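Clearing food and wrappers from the bedroom: paper bag or plastic bag?

Home Forum > Tidying and Small Rooms

sezer_88
Posted Wednesday, August 26, 2020

Hello to all. I live in one rented room in Claltdale and I eat there, I work there and I sleep there. So every evening I have food packets near the bed. In July I found ants, and after this I decided that no food stays in the room at night, opened or not opened.

My question is simple. What do you use for the collecting? I tried the big white paper bag first. It stands open without help and I can see to the bottom. I put in the flat things first, also what is still in its clear plastic bag.
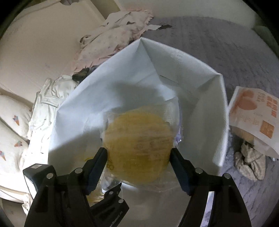 But when there is something sticky inside, the paper becomes weak and one time the bottom opened on the stairs. Also I don't know if I should keep the good food and the garbage separate from the beginning, or sort everything later in the kitchen. Sorting two times feels like a waste, but my room is only 8 square meters and I have no space for two bags.

kalasero
Plastic bag, always. I had the same problem with the stairs. Paper is nice for bread and for dry things, but not for cups with something left in them.

Why do you sort in the room? Just carry everything to the kitchen and look at it there.

miramlow_m
I disagree with kalasero. If you mix it all, the bread gets the smell of the other things and then you throw away the bread too. I did this for years and I wasted a lot of food.

My way: paper bag for what I will still eat, plastic bag for the rest. A paper bag folds flat behind the door, so the space is not such a big problem.

kalasero
A roll from yesterday without a bag is already hard. I would not save it.

miramlow_m
You can put it in the oven for 3 minutes with a little water on top. It is good again. Please do not throw away bread.

sezer_88
Thank you both. I changed to the plastic bag for the evening round. I put it on the carpet between the blankets and pick up from there: snack wrappers, a roll, a clear cup, small papers. It is faster than with the paper one.

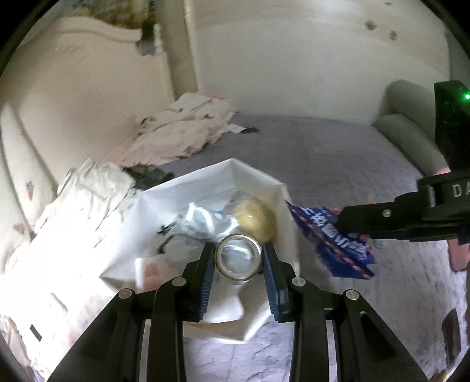

The bad side is that the plastic does not stand by itself. It falls closed when it has only light things in it, so I put something heavier in first. And I still have the question about the blankets, because crumbs go into them and I think this is what the ants like.

claltdale_flat3
Crumbs in blankets: shake them out of the window before you vacuum the carpet, not after. Then wash them at 60 degrees if the label allows it. I wash mine every second week and I have no ants now, but I also closed the gap under the window with tape, so maybe it was the tape.

kalasero
It was the tape :)

claltdale_flat3
Possible! But I will continue with the washing.

miramlow_m
For the bag that falls closed - fold the top edge to the outside, two times, like a sleeve. It becomes a ring and stays open. It works with thin bags also, only you must fold slowly or it tears.

sezer_88
I tried the folding now and the bag stays open quite well. The blankets have to wait for Saturday, because the washing machine in the house is shared and my turn is only then. I will keep the paper bag for bread, as miramlow_m says, and hang it on the door handle.

kalasero
Fine, but check the bread bag every morning. Ants can climb a door.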